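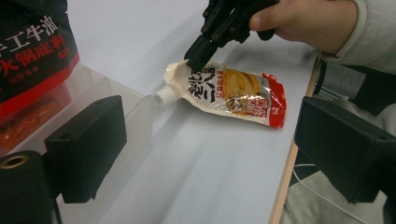
Plindberg Laboratory News
May 22, 2025

Teaching Robots to Handle Soft Packaging

A research group at the Plindberg Laboratory has reported that robot arms can learn to pick up soft, flexible food packages from demonstrations recorded entirely by people with hand-held grippers. The result comes from the Pakon project, which began in February of last year and is led by Minoru Katayama. Ataahua Tamihana directs its data collection.

Katayama said the group chose soft packaging after an earlier study of boxes and cans left a clear gap.

"A box keeps its shape when you take hold of it," he said. "A pouch of sauce folds and slides, and the contents move to whichever end you are not holding. Our earlier model treated every package as if it were rigid, and it dropped most of the pouches we gave it."

For the new study, demonstrators worked in pairs at ordinary tables, each person using a gripper in either hand or sharing a task with the person opposite. Over 50 hours of demonstrations were recorded. The packages were bought at neighborhood grocery stores and included sauces, soup bases, dried noodles and rice.

Tamihana said the choice of products received more discussion than any other part of the plan.

"Glossy plastic is difficult for a camera," she said. "The reflections change each time the package moves, and a clear section may show almost nothing. We asked for packages of that kind on purpose. We also asked demonstrators to approach from different sides and to leave failed grasps in the recording."

Those failed grasps proved useful. The group trained 2 versions of its model, called Ngata, one with the failed attempts removed and one with the full recordings. According to Katayama, the version trained on the full recordings was better at letting go, shifting its grip and trying again.

"People correct themselves constantly, and most of them are unaware of it," he said. "When we cleaned the recordings, we were removing the corrections along with the mistakes."

In the final test, a robot arm was asked to move 30 packages that had not been used in training. It failed on 6 of them. Katayama said most of the failures involved nearly empty pouches, which the jaws tended to push along the table before closing.

Tamihana noted that the grippers do not record how hard a demonstrator squeezes. The model must judge this from the camera view and the width of the jaws.

"That is a real limit of the method," she said. "A full pouch with a loose cap is a case I would not yet give to the robot."

The group is now preparing a second round of recordings with a revised gripper, named Gulov, that adds a pressure sensor to each finger. Tamihana said training sessions for new demonstrators will be held before collection resumes.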